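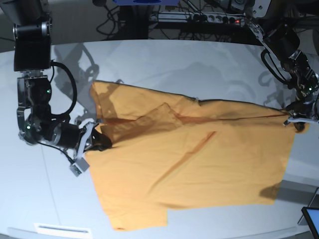 ¿Cuánta sal lleva el primer remojo de una prenda de algodón teñida? Dos cucharadas rasas en un barreño con agua fría, sin detergente.

El remojo retira el tinte suelto. Se repite hasta que el agua salga clara y después se lava del revés, a 400 revoluciones como máximo.
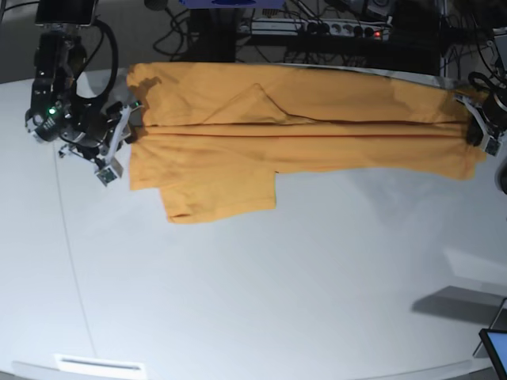 Redacción de Cendau | Lavado y plancha | 5 de abril

El vinagre blanco no fija los tintes modernos. En el último aclarado bastan 100 ml para eliminar restos de jabón; no debe mezclarse nunca con lejía.

El secado se hace a la sombra, con la prenda estirada a mano por las costuras. 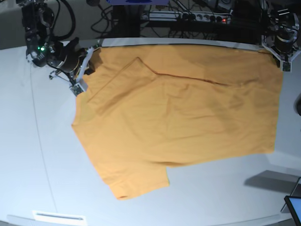
Los puños y el cuello tardan más que el cuerpo. De junio en adelante conviene recoger la ropa antes del mediodía y plancharla del revés, a temperatura media.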